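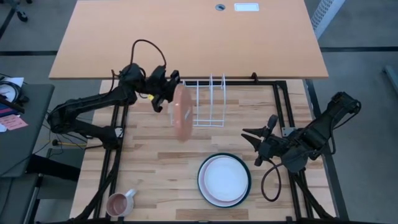

家の中の水漏れは、泥棒よりもずっと静かに入ってきます。音がしませんし、窓も割れません。気がつくのは、たいてい床が柔らかくなった後です。私は台所の流しの下で一度これを経験して、それから木の家具を見る目が変わりました。たとえば写真の作業台のように、細長い明るい色の木を並べた天板を見ると、きれいだと思う前に、継ぎ目に水が入ったらどうなるかと考えてしまいます。木は水を吸うと膨らみ、乾いても元の形に戻るとは限りません。

私が住んでいるSanddaleの集合住宅は、1971年に建てられました。配管は何度か直されているそうですが、どこが新しくてどこが古いのか、管理会社に聞いてもはっきりした答えはありませんでした。図面は残っていますが、途中の工事が書かれていません。隣の町のSkotisdaleにも同じ時期の建物が多く、水漏れの話は共通の話題になっています。天気の話の次に水道の話をする、と言ってもよいくらいです。

市販の水漏れ警報器を最初に調べたとき、値段よりも仕組みに驚きました。センサーそのものは、水に触れると電気が通るという、とても単純なものです。二本の金属の間に水が来れば、抵抗が下がります。それだけのことに、専用の中継器と会員登録と、毎月の通知サービスが付いてきます。Briggsという会社の製品は作りが丁寧で、説明書も親切でしたが、通知を受け取るには契約が必要でした。契約をやめると、本体は小さな音で鳴るだけになります。流しの下の扉を閉めると、その音は居間まで届きません。

そこで、Nurksideという設計図を使うことにしました。趣味で電子工作をする人たちが公開しているもので、電池で動く小さな基板と、床に置く検知用の線からできています。家の無線につないで、自分の電話に知らせを送ります。はんだ付けは必要ですが、部品が大きいので、私のような初心者でもできました。

設計図の説明文は英語で、私は日本語も英語も母語ではありませんから、辞書を二冊開いて読みました。その中に「線を床から浮かせないこと」という注意がありました。読んだときは当然のことだと思い、あまり気にしませんでした。しかし、実際に置いてみると、線は自分の巻き癖で少し浮きます。コップの水を少しこぼして試しましたが、警報は鳴りませんでした。水は線の下を静かに通り過ぎて、棚の奥へ行ってしまいました。雑巾で拭きながら、注意書きにはだれかの失敗が入っているのだと分かりました。

今は、線を薄い布のテープで止めています。普通のビニールのテープを使うと、その下に水が入らず、検知が遅くなります。布なら水を吸って広げてくれますので、むしろ都合がよいです。ただし、一度濡れたテープは乾くまで警報が続きますから、交換用を近くに置いておくほうがよいでしょう。

置く場所についても、少し考え直しました。初めは床の真ん中に置きたくなりますが、水は真ん中に集まりません。床はどこも少し傾いているからです。私はビー玉を転がして、低いところを探しました。台所では壁の角、洗面所では扉の近くでした。洗濯機の下は手が入らないので、長い定規の先に線をつけて差し込みました。結局、家の中に4か所置いて、基板はそれぞれ壁の高い位置に付けました。基板が床にあると、知らせる前に自分が濡れて壊れることがあります。

電池は7か月持ちました。公開されている説明より短いですが、私は設定を変えて、確認の通信を多くしています。電池が切れたことに気がつかない警報器は、無いのと同じだと思いますから、この点は少し贅沢をしています。毎朝、すべてのセンサーから短い返事が来ます。返事が来ないときは、電池か無線のどちらかを疑います。

困ったこともありました。湿気の多い6月に、洗面所のセンサーが夜中の3時に鳴りました。飛び起きて床を触りましたが、水はありません。湿った空気と、金属の表面についた石けんの汚れが原因だったようです。線を拭いて、反応する値を少し高くしたら、その後は静かになりました。値を高くしすぎると、今度は本当の水を見逃します。ちょうどよいところを見つけるには、少しずつ変えて、そのたびに霧吹きで試すしかありません。

もちろん、自分で作った装置には保証がありません。加入している保険の窓口に、自作の警報器でも掛け金が安くなるかと尋ねてみましたが、認められた製品だけが対象だという返事でした。割引が大切な方は、市販品の月額と割引の金額を、先に紙の上で比べることをお勧めします。賃貸の方は、壁にねじを使う前に大家さんに確認してください。私は両面テープで付けて、今のところ落ちていません。

次に作りたいのは、水を自動で止める弁です。部品はもう箱に入っていますが、元栓の近くの管がとても古く、工具をかけるのが怖いです。こればかりは水道の職人に来てもらい、弁だけ付けてもらってから、配線を自分でするつもりです。見積もりの返事を待っています。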